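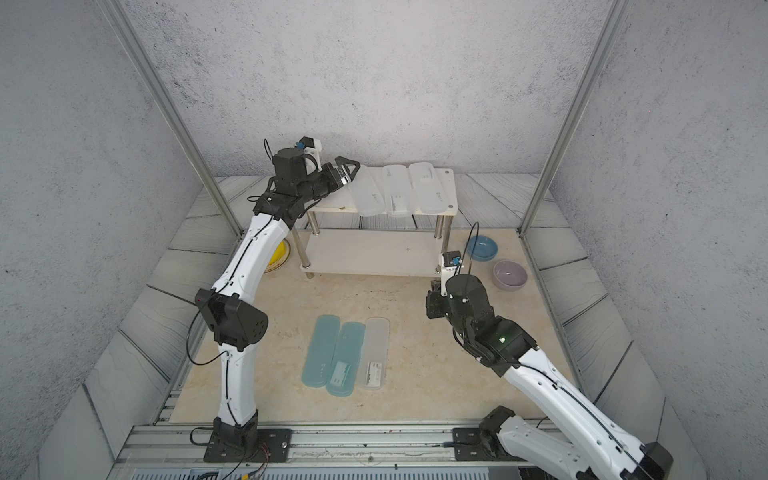

4.2 How the children used the joke books

We had expected the reading sessions to be fairly quiet, with each child working through a book and stopping now and then to share a favourite. What we got was far livelier, and it changed how we think about joke books as reading material! Across the five classes the children told one another 158 jokes that we could trace back to a printed page. Most were told more than once, and some of the best ones moved between tables so quickly that it was hard to say who had read them first.

The format of the book mattered a great deal. The Wurnico collection prints each answer directly beneath its question, while Fondudano puts the answers upside down at the foot of the page. Readers of the first tended to read silently and then retell the joke from memory, often with the wording changed. Readers of the second kept hold of the book, turned it round and made a small performance of the turning. Several listeners tried to guess the answer while this was going on, and we were delighted to find that wrong guesses were often kept and retold as jokes of their own.

Retelling is where the reading work becomes easiest to hear. A pun depends on exact wording, and a child who swaps one word for another of the same meaning loses it. When a joke fell flat, the teller usually went back to the page, reread the line under their breath and tried again. We coded these returns as repairs. Repairs were most common with jokes that turn on two spellings of one sound (knight and night, for instance), and here the children sometimes held up the page and pointed, because the joke could be seen but not quite heard. One girl explained to her partner that "it's only funny with the k", as good an account of a homophone as we could have hoped for.

Weaker readers took part more than their teachers had predicted. Short texts helped, and so did the fact that a joke is finished in two lines – a child can read one, tell it and have an audience within a minute. The class teacher at Shboul, who had placed three pupils in the lowest reading group, noted that all three asked to take a book home. We do not want to lean too hard on this, as the sessions ended in December and high spirits before a holiday may have played a part.

The coding scheme was drawn up by Joelle Daher, who also listened to every recording twice. Her notes separate laughter at the joke from laughter at the telling, a distinction we had missed entirely in the pilot and one that we now think deserves a study to itself. Groans were coded separately. They were by far the most generous response a pun could receive, and tellers plainly treated them as applause.

Knock-knock jokes were left out of the repair counts, as the listener's fixed lines make it difficult to decide whose turn has gone wrong. They are taken up in Section 4.3.

Figure 2. White shelf unit with a robot arm on either side.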